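# Packing room and outgoing cartons: inspection checklist

Site: Brurnenlow, ground floor, back packing room
Inspected by: Jocelyn Umali
Present for part of the walk: Rogelio Abella, Virgilio Dagdag
Month: January
Start: 8:40 a.m.

Marks used: **OK** = meets the sheet. **FIX** = correct before next inspection. **NOW** = corrected while I was in the room. **N/A** = does not apply this time.

Comments are mine unless initialed.

## A. Floor and walkways

- [x] Main walkway clear from the door to the scale. **OK**
- [ ] Side aisle by the racking clear. **FIX**
 Flattened cartons were leaning against the end upright and had slid into the aisle. Rogelio moved them to the cage, but they need a permanent spot. Same comment as on the last sheet.
- [x] Floor free of strapping and tape scraps. **NOW**
 Strapping offcuts under the long table. Swept up.
- [x] Floor mats flat, no curled edges. **OK**
- [x] Exit door opens fully from inside. **OK**
 Opened it twice. The closer is slow but it latches.
- [ ] Exit sign lit. **FIX**
 Lit on one side only. Ticket already in with Bindlow, who look after the building. I asked for a date and have not been given one.

## B. Racking and storage

- [x] Load notice posted and readable. **OK**
 Notice says 1,000 lb per level. Heaviest level checked comes to well under that on the stock list.
- [x] Uprights straight, floor bolts in place. **OK**
- [ ] Beam safety clips fitted. **FIX**
 Clip missing on bay 13, second level, left end. That level was emptied before I left and is to stay empty until the clip is in. Tag hung on the beam.
- [x] Heavy cartons stored at waist height or below. **OK**
- [x] Nothing stored on top of the electrical cabinet. **OK**
- [ ] Step stool in good condition. **FIX**
 One rubber foot is worn through. V. Dagdag has taken the stool out of the room. Use the one from the front office for now and put it back afterward.

## C. Hand tools and cutting

- [x] Only retractable safety knives in use. **OK**
- [x] Spare blades in the closed tin. **OK**
- [ ] Used blades in the sharps container. **FIX**
 Container is past the fill line. New one requested from Samonte with the regular order. Do not push blades down to make room.
- [x] Tape guns: blade guards fitted. **OK**
- [x] Strapping cutter hung up when not in use. **NOW**
 Was lying on the table by the scale.
- [x] Cut-resistant gloves available in all sizes. **OK**
 Smalls are running low. Imelda Sebastian is adding them to the order.

## D. Lifting and handling

- [x] Cartons over the single-person limit marked for two people. **OK**
- [ ] Pallet jack checked this month. **FIX**
 Jack lowers unevenly with a load on it. Eduardo Manalo will look at the valve. Light loads only, and no use on the ramp.
- [x] Hand truck tires and axle sound. **OK**
- [x] Scale level and zeroed. **OK**
 Scale reads zero empty.

## E. Repacking, Jerker order

This section was added at Imelda's request after the last Jerker order came back with two damage claims. Order number ends in 316. These are pieces with a wide head, a narrow neck and a heavier body, and the neck is the part that gives. Checks below are for loading each piece into its carton.

- [x] Carton open and flaps folded back before the piece is picked up. **OK**
- [x] Work surface covered. **OK**
- [x] Carton bottom taped along the full seam, both directions. **OK**
 One carton had a single strip. Retaped.
- [x] Piece held by the body, never by the head or neck. **OK**
- [x] Piece kept upright on the way into the carton. **OK**
- [ ] Padding in the bottom before the piece goes in. **FIX**
 Done on most, skipped on one I opened. The whole stack was reopened and checked.
- [ ] Neck wrapped separately. **FIX**
 The packing note only says "wrap well." I have rewritten it to say that the neck gets its own wrap first, then the whole piece. Imelda to approve the wording.
- [x] Surface wiped and looked over under the lamp. **OK**
 Gloss black shows every fingerprint, so clean gloves for this order only. Keep them out of the general bin.
- [x] Shake test on sealed carton, no movement. **OK**

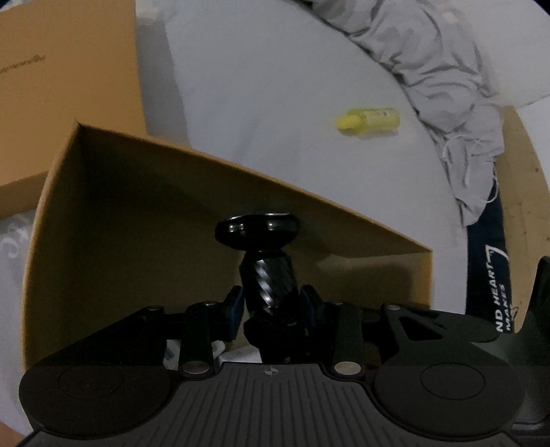 *Item E, grip check: glossy black piece held upright by the body over the open carton, head and neck clear. Pale cloth under the carton.*

Comment on the cloth: it is fine for protecting the finish, but it slides if it hangs over the table edge and somebody leans on it. Tuck the edge under or clamp it. Rogelio says there are spring clamps in the drawer below the scale. I found two of them and left them out on the table.

Comment on sealing: the tape gun used at this table leaves a long tail. Trim it. A loose tail catches on the next carton in the stack and was the cause of the torn flap in the last claim.

## F. Fire and first aid

- [x] Extinguisher in place, pin and seal intact, needle in the green. **OK**
- [x] Clear space in front of extinguisher. **NOW**
 Roll of bubble wrap moved.
- [x] First aid kit stocked. **OK**
 Finger bandages topped up from the front office.
- [ ] Eyewash bottle in date. **FIX**
 Expires at the end of this month. Replacement to come with the gloves.
- [x] Waste cardboard emptied at end of shift. **OK**
 Per the sign-off sheet by the door. Not checked myself.

## Open items

| Item | Who | Note |
|---|---|---|
| Spot for flattened cartons | Abella | Second time on this list |
| Exit sign | Bindlow | Ticket open |
| Clip, bay 13 | Manalo | Level stays empty |
| Step stool foot | Dagdag | Replace foot or stool |
| Sharps container | Umali | On Samonte order |
| Pallet jack valve | Manalo | Light loads only |
| Padding in carton bottoms, Jerker | Sebastian | Spot check next order |
| Wrap wording, Jerker | Sebastian | Draft on her desk |
| Eyewash bottle | Sebastian | Before month end |

Finished 10:15 a.m. Copy to Imelda Sebastian and one on the clipboard by the door. Please initial next to your items when they are closed and leave the old sheet behind the new one.

J. Umali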